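Bathroom and Door Safety Walk-Through, with my comments
Rostholm guest apartment, unit 37
May check

I do this one every spring before the summer bookings start, and I always begin with the bathroom while my knees are still fresh. The boxes are the standard Pukley sheet. The rambling after them is all mine!

1. Water shutoff found and turns freely — OK
Still stiff for the first quarter turn, then fine. I wrote "turn LEFT" on a bit of tape last year and I'm so glad I did.

2. Hot water at the tap no hotter than the house limit — OK
Let it run a good while before you put the thermometer under it. I got impatient the first time and had to do it over.

3. Outlet by the mirror trips and resets — OK
Pressed the test button, heard the click, reset it. Please use the button, everybody, and leave the hair dryer in the drawer.

4. Fan pulls air — FAIR
It held a square of toilet paper up but only just (the good kind of paper, so maybe I was being hard on it). Cover needs a wash. Cleaning job number 819.

5. Shower glass, no chips or cracks, edges sound — OK
Run a fingertip down the edges, slowly. I also look at the glass from low down with a flashlight, which is how I caught the chip in the Bostimcombe unit.

6. Shower door handle tight — OK
Give it a proper tug, the way a person would who was about to slip. No wiggle at all, and I was pleased, because this was the one I was worried about.

7. Bathroom door opens, closes and latches without force — OK, with a note
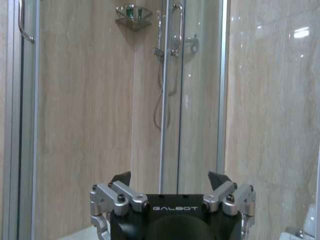 Shower glass for items 5 and 6, then the wooden door with its lever handle for item 7.
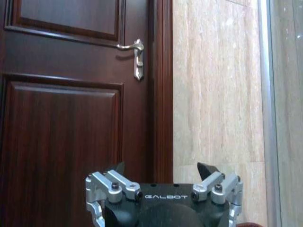 My note on the latch is that it catches on the first push if you close the door gently, but a good shove makes it bounce. Guests shove. I've put in for a small adjustment to the strike plate, work order 924, and I'd like it done before anyone checks in.

8. Door can be opened from outside in an emergency — FOLLOW UP
I tried the spare key from the office ring and it felt gritty going in. It worked, but I don't love gritty! Dry lubricant, please, and no cooking oil (I know who you are). The spare also needs its own tag — right now it's on a ring with 9 others and I had to try most of them.

9. Floor mat grips when wet — REPLACE
I splashed the floor and stood on it and it slid. The Rweyemamu mats we bought for the upstairs units have been great, so let's get one more of those in the large size.

Still open: fan cover, strike plate, key and tag, floor mat. I'll come back when the mat arrives and try it wet again, and do the latch at the same time so I only climb those stairs once. If you stay over before then, take the old mat up and use a folded towel.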